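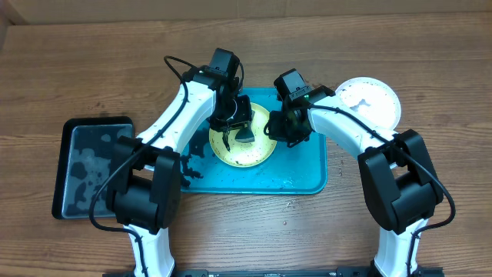 Jodov hard wax oil, satin: review after one table and one shelf

Reviewed by Mojtaba Nazari, February 17, 2019

Jodov is a two-part hard wax oil sold for interior timber. I bought the small kit in July and have used it on a dining table and a short shelf. The comparison product is Sutter single-part oil, which I had used on the same table before sanding it back.

Preparation

The instructions call for 120 grit and then 150. I stopped at 150 on the table. On the shelf I went to 180, and the oil took less evenly there, with a dull patch near one end that needed a second pass. Follow the tin. Vacuum first and then wipe with a cloth barely damp with white spirit. A tack rag leaves residue that shows under satin.

Mixing and application

Part B is measured by weight, and the supplied cup is marked by volume. Use kitchen scales. Once mixed, the oil stays workable for an afternoon if the room is cool. I spread it with a white pad, left it ten minutes and buffed off the excess. Any oil left standing dries tacky and has to be cut back. The used cloths can self-heat, so lay them flat outdoors to dry.

Colour shift on bare wood is slight. Sutter pulled the same boards noticeably towards orange.

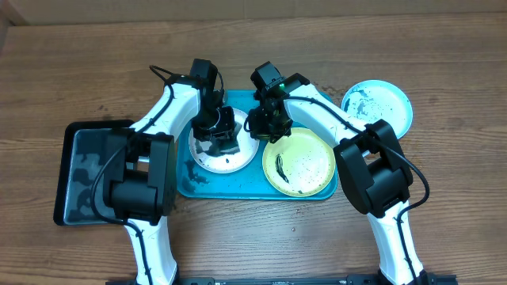

Resistance to marks

Water left overnight under a glass: no ring. Red wine, one hour: no stain. Black coffee, overnight: a faint ring, gone after a light rub with the pad. Neat vinegar dulled the sheen and the spot had to be re-oiled. Hot crockery straight from the oven left a white bloom on the shelf sample, so mats are still needed.

Repair

Local repair is the best argument for it. A scratch can be sanded, oiled and buffed without a visible edge, provided the sanding follows the grain.

Faults

The lid of Part B does not reseal properly, and mine had skinned over by the second coat. The drying time on the label assumes a warmer room than most people have in winter. Allow double.

Verdict

Better than Sutter on water and colour, dearer per coat, and fussier to mix. I would buy it again for a table. For shelves, the single-part oil is adequate.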